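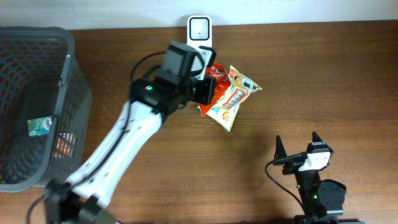 Looking after the snack table, a year on

31 March 2026

I promised Vasanthi Panicker I'd write this down before I forgot it all, so pull up a chair, because you know I don't do short!

We have two arms on the wooden table at Zullatside, a white one on the left that does most of the snack packets and a mostly black one on the right. The trouble all through March was with the white one. It would close on a packet perfectly well and then, every so often, let it slide before it got anywhere. I blamed the fingers (I always blame the fingers) and spent a whole evening cleaning them with a damp cloth and feeling very pleased with myself. No difference at all.

It was Vasanthi who told me to look at the cable. On the white arm it runs up beside the long link and arcs over the top of the gripper, and that arc matters more than I had ever given it credit for. I'd tied ours down far too snugly last spring, back when I liked things tidy, and whenever the wrist turned all the way over the cable tugged at the plug. So I switched everything off, snipped the ties, gave it a good generous loop and turned the wrist by hand from one end to the other, watching for anything going tight. Then I went along the screws with the little Brostov key. Two were loose, which I'm rather ashamed of.

After that came the camera on the wrist. If you've had the gripper apart you must set the camera up again, even if you're sure you haven't nudged it. I was sure, and I had.

The log says 1,513 picks since the last proper service, and I'd told myself I would do one every 500. Well. There's a note stuck up by the door now.

I test with two packets held together these days, a trick I picked up from the Nedwood lot. They're crinkly and slippery and they dangle at silly angles, so if the grip is going to misbehave you find out quickly. The white arm did nearly 724 goes with them without a drop before I went home for my tea.

The black arm gets its turn next, cable first this time, and I still owe Sadeghi an order for spare ties.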